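Print this page | E-mail to a friend

Camper kitchen tips from two weeks on the road

We picked up the van in Julholm last November, and by the second night I had learned more about cooking in a tiny space than in years of owning a proper kitchen! So many of you asked how we managed that I'm writing it all down – in no particular order, sorry.

First, wipe the counter before you drive off. Crumbs travel. Ours ended up in the bedding somewhere past Stedero, and I was still shaking them out 200 miles later. If your counter is wood, use a barely damp cloth and go with the grain, then dry it with a towel.
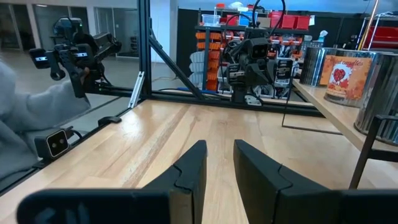

Pale butcher block, with the grain running diagonally toward the back.

Second, the oil. Veronika Sárközi, who rented us the van, swears by a thin coat of food-grade mineral oil at night, left until morning and buffed off with an old T-shirt. I did it twice on the trip (once very badly, after wine) and cleaned up the sticky bits with more rubbing and a bit of grumbling.

Shopping! Buy small. I know the giant bag of rice is cheaper, but where are you going to put it? We did one big shop in Kocsis, spent 62 euros, and then had to sleep with the onions. 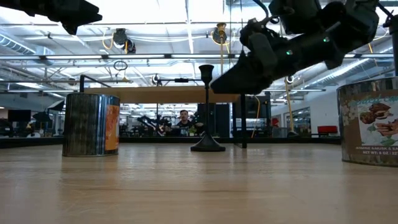 Cans are your friend as long as they can't roll. Lay a dish towel in the bottom of the cupboard, stand them up close together and stuff a second towel in the gap. Write what's inside on the lid with a marker so you can read it from above – chickpeas and peaches are not the same dinner, ask my husband.

One pot, one pan, one good knife. Keep the knife in a sleeve made from a folded cereal box and two rubber bands. And boil extra water at breakfast for a thermos, so there's tea at the next stop without getting the stove out again.

Next time I'll tell you about the fridge.

14 shares | 2 comments

Get new posts by e-mail. We use cookies to remember your settings. OK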